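Run 67

The acceptance protocol had 17 tasks, and by the end of the afternoon Liya Weldu had signed off on two.

She wrote the numbers in the log under February 26, 2025, and left the comment field blank. Clolberg wanted a yes or a no by the end of the quarter. The question in the contract was whether the Trisari controller could clear and reset a small kitchen without a person stepping in. The contract did not define "clear."

"It defines 'person,'" said Umesh Shukla, reading from the second screen. "Any employee or agent of the supplier."

"So a customer could step in."

"A customer could step in all day."

Run 66 had ended with a fault on the wrist torque limit. The controller had closed on a plate, read the load as wrong, opened, and waited eleven minutes for an instruction. Umesh had timed it. In September the same fault had taken the arm down for good, so the waiting was logged as an improvement.

Liya's mother had cleaned offices for 271 dollars a week and had never waited eleven minutes for anything. Liya did not put that in the log either.

"Vilmos will ask about throughput," Umesh said.

"Tell him one plate."

"Per hour?"

"Tell him one plate."

She reset the planner, checked the joint offsets against the morning values, and reduced the approach speed again. Mugs were task nine. The corn was task twelve and had its own grasp model, which Vilmos Kozma had paid an outside firm to train and which had not yet been called. Plates were task three. They had been on task three since lunch.

Umesh brought up both views and turned the monitor so she could see it from the stool. 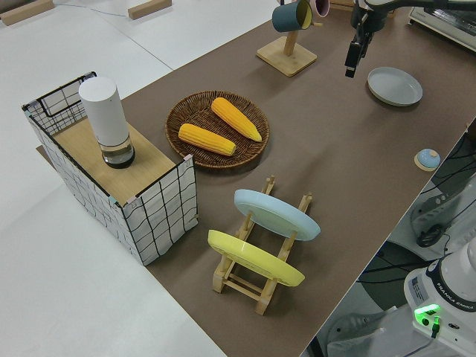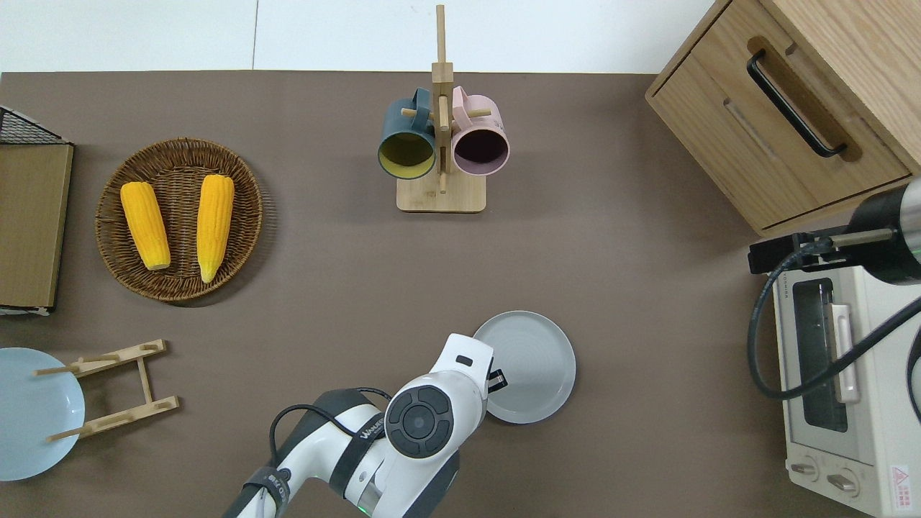 Task three, plates: fixed view, then overhead.

"Contact," Umesh said.

Liya watched the force trace climb, flatten, and hold just under the limit. She kept her hand near the stop button and did not press it. The planner printed a line asking for confirmation of the grasp.

"Does confirming count as stepping in?" Umesh asked.

She scrolled back up to the contract and started reading at section four.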